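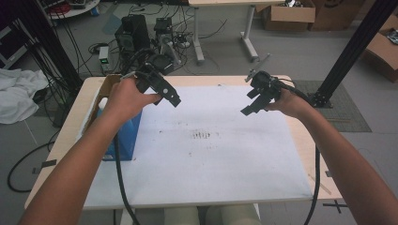 Cold Chain, Short Stems

A cut rose starts to age the moment it leaves the plant, and most of what a florist can do about it comes down to temperature and clean water. Rosaura Nina, who runs the Tamayo flower shop, keeps her cooler at 36 degrees and logs it twice a shift.

The shop sold 1,206 arrangements last May, its busiest month. Of those, 943 went out by van. Stems arrive dry from the wholesaler, Plorkemach, and are recut at an angle before they go into buckets. They then stand in the cooler overnight - longer for hydrangeas, which wilt early if rushed.

Tropical flowers are handled apart. Anthurium and bird of paradise turn brown in the cold, so they stay in a back room at 60 degrees.

Waqas Virk, the head designer, rejects any rose with a soft neck and expects the rest to last 7 days in the vase. Lilies are sold in bud, with one bloom showing color. Buckets are scrubbed with bleach after each use, and preservative is measured by weight. Orders for sympathy work close at noon.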